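Progress report to the Kendau Fund
Project: Girnus, collected edition, first volume
Submitted by Hwa-young Bang, series editor, Nirken Press
7 February 2021

You asked for a plain account of where the Girnus reprint stands, so I will start with what I don't believe. I don't believe the September date in our original application was ever realistic, and I said so in the margin of the draft before it went to you. The grant was sized on the assumption that the original film for all nine issues had survived in usable shape. It has not. We have full film for the first two, partial film for the third, and for the rest we are working from printed comics.

Scanning and restoration

The printed issues are being scanned from two copies each and the better pages taken from either. The color is the trouble. Anyone who read Girnus when it came out remembers the muddy browns of the harbor chapters, and a fair number of readers think the mud was deliberate. I am less sure. The film for the second issue shows a much cleaner orange in the night scenes than anything that ever reached the newsstand. Our restorer wants to match the film throughout. The writer's estate wants the printed look. My own view is that both sides are guessing about what the artist wanted, and I have asked for test pages each way before we commit money to either. 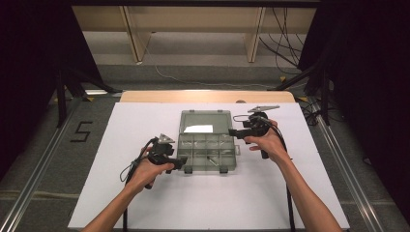

Lettering is in better shape than I expected. The original hand lettering holds up at the larger trim size except in the fourth issue, where it was clearly done in a hurry and several balloons run into the panel borders. We will leave those alone. There was a proposal to reletter the entire run with a digital font, and I turned it down. The quote was low, which worried me more than a high one would have, and the sample page looked like a parking notice.

Rights

The rights to the main stories are signed. The backup strips are a different matter. The Camacho stories, which ran at the end of most issues, were credited to a house name, and the contract we were given covers "all associated features" without listing any of them. Our lawyer thinks that wording is good enough. I would like it in writing from the people who could object later, and until I have that I am planning the book with and without the Camacho pages. Carrying two page plans costs us some designer time, which appears in the attached accounts under design.

I know the Camacho strips are often called the best thing in the series. I have reread them all for this job and I think the praise has run ahead of the work. The first few are sharp and strange. The later ones repeat the same ending with a different hat on it. They still belong in a complete edition, if we are going to use the word complete on the cover.

Extras

The application promised 300 pages including an essay, a cover gallery and a script section. The script section is in doubt. What came to us as "the full scripts" is a folder of typed outlines, some of them plainly written after the comics were drawn. I would sooner print two real ones than fill a section with those.

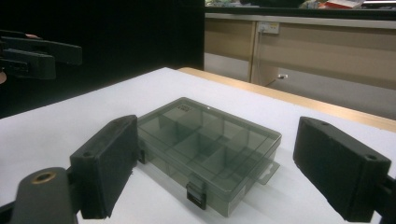
Clear-lidded compartment box with front latch.

Print run and sales

Our distributor suggests a first printing well above the 1000 copies we budgeted. The argument rests on how often Girnus gets mentioned online, and I have seen that kind of argument sink small publishers. People mention many comics they have no plan to buy. I recommend staying at 1000 and paying a little more per copy if a second printing is needed.

What we need from you

We request that the delivery date be moved to the following spring, with no change to the total grant. We also ask permission to shift the unspent relettering money into restoration, where it will go quickly. If the fund would prefer to hold the second payment until the color tests are in, I would not argue. I would probably do the same in your position.

The test pages will be sent to your office as soon as both versions are proofed, along with the restorer's notes and the estate's reply to them.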